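Patch cable coupler

A patch cable coupler, also called an inline coupler, a joiner or (by people in a hurry) "the little box," is a short connector with a socket at each end, used to make one long network cable out of two that turned out to be too short. It contains no moving parts, needs no power and has never been anyone's first choice.

Overview

The usual coupler accepts the eight-position plug found on Ethernet cables, which almost everyone calls RJ45. Purists point out that the name properly belongs to a different telephone connector. They have been pointing this out for decades, and the packaging continues to say RJ45.

Inside, eight contacts at one socket are wired to eight contacts at the other. In a straight-through coupler, pin 1 meets pin 1 and so on down the row. In a crossover coupler, certain pairs trade places. The two types can look identical from the outside and are often stored in the same drawer.

Seating the plug

The plug goes in square to the opening, latch on the correct side, and is pushed until the latch clicks. A plug that has gone most of the way in looks very much like one that has gone all the way in, and this resemblance accounts for a good share of the world's network faults. A gentle tug on the cable settles the matter.

Many patch cables have a ribbed strain-relief boot behind the plug, which limits how sharply the cable can bend there. Some boots also cover the latch, protecting it from snags and from fingers trying to release it.

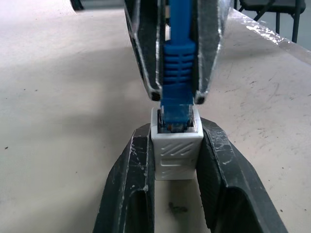 Housing and appearance

Most couplers are plastic blocks in white, black or a beige that was popular once. Makers sometimes mold grooves or bands into the sides, which help with grip and give the designer something to show for the week. Shielded versions have metal housings and should be used with shielded cable at both ends.

Use in Dusitport

The harbor offices at Dusitport were for years a stronghold of the coupler. An inventory begun one April by Sena Baidoo listed 2,069 patch cables and 400 couplers, 23 of them in a single run to the upstairs printer. Santeri Salminen, who replaced that run with one cable, reported that the printer still jammed.

Limitations

Each coupler adds a joint, and each joint loses a little signal. Its length counts toward the total permitted for the run, a rule widely known and seldom measured.

See also: Crossover cable; Keystone jack; Patch panel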